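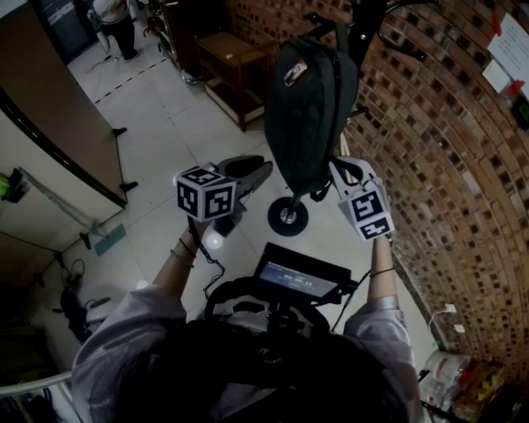
Der Rucksack am Ständer

Warum Taschen im Eingangsbereich mehr Platz brauchen als Mäntel und was ein rollbarer Garderobenständer leisten muss

Ein Mantel wiegt wenig und hängt flach. Ein gepackter Rucksack wiegt ein Mehrfaches davon, trägt nach vorne auf und hängt selten dort, wo sein Schwerpunkt für den Ständer günstig wäre. Trotzdem werden Garderoben in Büros, Werkstätten und Unterrichtsräumen bis heute fast ausschließlich nach der Zahl der Mäntel bemessen. Die Taschen landen auf dem Boden, unter Tischen oder im Durchgang.

Giorgia Sanna plant für das Büro Cillstead die Ausstattung von Arbeitsräumen. Ihr Ausgangspunkt ist die Last je Haken. »Bei einer Jacke kann ich die Ausladung vernachlässigen«, sagt sie. »Bei einem Rucksack rechne ich sie immer mit, sonst kippt mir der Ständer beim ersten einseitigen Behängen.« Entscheidend sei der waagerechte Abstand zwischen dem Schwerpunkt der Last und der nächstliegenden Kippkante. Bei fahrbaren Modellen verläuft diese Kante zwischen den Aufstandspunkten zweier benachbarter Rollen und verschiebt sich geringfügig, sobald die Rollen schwenken.

Metallständer mit gebogenen Haken am oberen Ende sind in dieser Hinsicht ein Kompromiss. Die Haken fächern auseinander, damit sich Kleidungsstücke nicht gegenseitig verdrängen, und vergrößern dadurch den Hebelarm. Steht der Ständer dicht an einer Ziegelwand, kann die Wand ein Kippen nach hinten begrenzen, nach vorne hilft sie nicht. Sanna empfiehlt deshalb, schwere Taschen nahe an der Mittelachse aufzuhängen und die äußeren Haken leichter Kleidung zu überlassen.

Auch die Höhe spielt eine Rolle. In einem Entwurf für die Schulungsräume der Firma Fodico setzte Cillstead eine zweite Hakenreihe 745 Millimeter unter die obere. Ein Rucksack, der dort an beiden Trägern hängt, bleibt über dem Boden, und sein Gewicht zieht den Gesamtschwerpunkt nach unten. Hängt er nur an einem Träger, dreht er sich und ragt seitlich in den Raum. Die kurze Griffschlaufe am Rückenteil eignet sich für leere Taschen; bei voller Beladung ist sie häufig die erste Naht, die nachgibt.

Für die Rollen gilt auf Fliesen eine eigene Rechnung. Kleine, harte Räder fallen in jede Fuge und übertragen den Stoß auf das Gestell. Größere Räder laufen ruhiger, heben den Ständer jedoch an. Sandamali Mondal, Werkstattleiterin bei Flotdale, hat mehrere Ausführungen über großformatige Fliesen schieben lassen. Ihr Befund fiel zugunsten einer weichen Lauffläche aus, möglichst mit Feststeller an mindestens zwei Rollen. Ungebremst wandert ein Ständer, wenn jemand einen Rucksack mit Schwung abnimmt.

Schuhe gehören ebenfalls in die Planung. Wer sie neben die Rolle stellt, blockiert den Schwenkbereich und verliert die freie Fläche, auf der man zum Anziehen stehen muss. Mondal hält für diese Fläche eine Tiefe von 1.000 Millimetern frei, gemessen ab Vorderkante des Ständers. Begrenzt wird sie mit Bodenband. Ein gestricheltes Band in Schwarz und Weiß hebt sich auf hellen Fliesen gut ab und ist auch aus flachem Blickwinkel noch als Linie erkennbar. Geklebt wird auf entfetteten Untergrund; über Fugen sollte das Band angedrückt und nicht gespannt werden.

Bleibt die Frage der Menge. Die Baureihe Chowdhury, die Mondal in ihrer Werkstatt verwendet, hat acht Haken. Sie belegt davon höchstens die Hälfte mit Taschen, jeweils paarweise gegenüber. Bei größerem Bedarf stellt sie einen zweiten Ständer auf. Die Schrauben am Fußkreuz werden zweimal im Jahr nachgezogen, zuletzt im April.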